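Can a machine take the rubbish out yet?

Every April, when I do my big kitchen clean, somebody writes in to ask whether it's time to stop scrubbing and start saving for a robot. I do love these letters! So I've had another good long read (with a pot of tea, naturally) and my answer is: keep your rubber gloves for now.

Floors are the happy story. A little round vacuum will do a decent job on tiles if you pick up the socks first, and mine cost me 600 dollars, which I grumbled about for a week and then forgot. Dishes and washing are harder going. Anything soft, slippery or squashed gives a machine a terrible time, and that's half of what's in my kitchen.

Bins are my favourite test. We think of it as one job, but you've got to find the lid, push the flap gently enough that the whole thing doesn't tip, and get the carton through the gap. If you want to make life easier for any helper, mechanical or teenage, stand the bin against a wall, keep the flap wiped so it swings freely, and flatten your milk cartons before they go in.
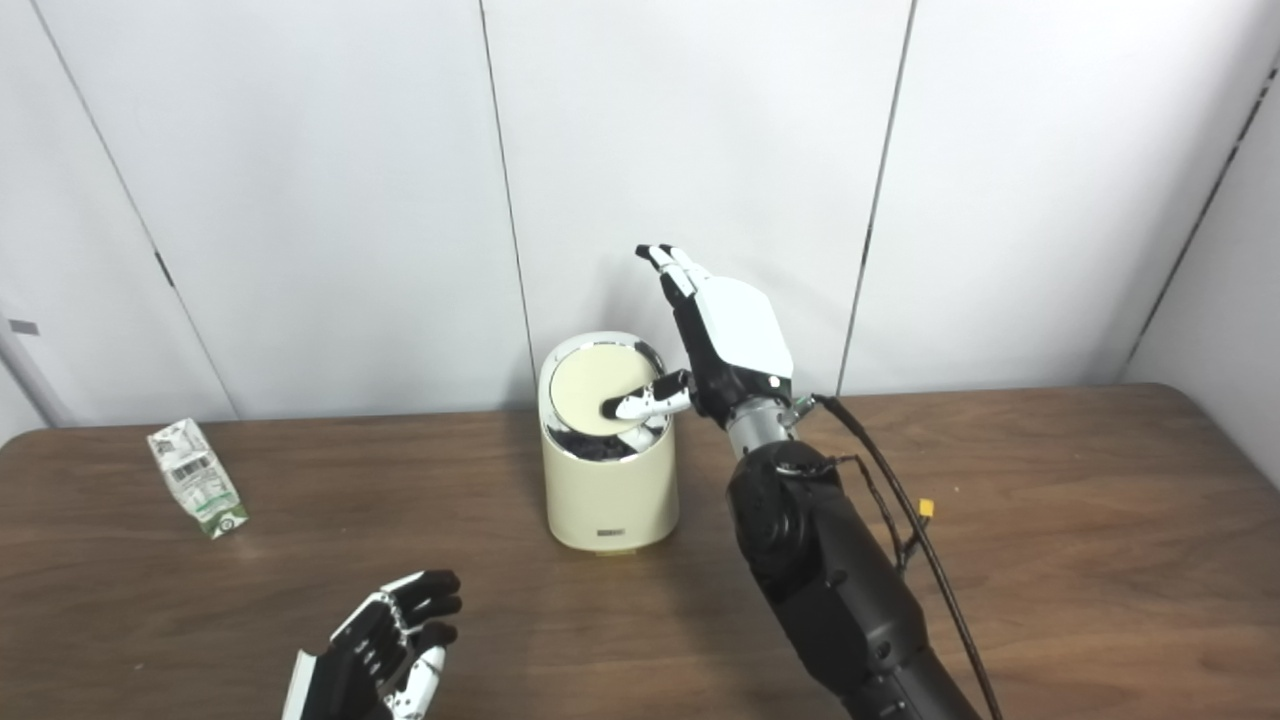 Rongrong Dai wrote that she'd happily pay 4,000 dollars for one that did the bins and nothing else, as long as it remembered to put a fresh bag in afterwards. I'd want it to rinse the recycling as well, and to know which colour lid goes out on which week, because I still have to peek at the neighbours' kerb to be sure.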